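4.2 What guests did with the cooking hour

Of the 248 guests who booked a week at the Bruvstead retreat, 191 agreed to keep a diary. The brochure promised "mindful preparation of seasonal produce." The diaries mostly promised naps. Attendance at the daily cooking hour fell after the second morning and recovered only in January, when the sauna was closed for repairs.

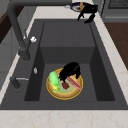 Figure 3. Rendered kitchen view: a plate of food in a dark gray sink.

Guests who came to at least seven sessions reported better sleep, though they also went to bed earlier — a habit we can't credit to the kitchen. Ghumman and Cattaneo found much the same at Nirnby, where guests rated the chopping "restful" and the lectures more restful still. We left the lectures out of our model.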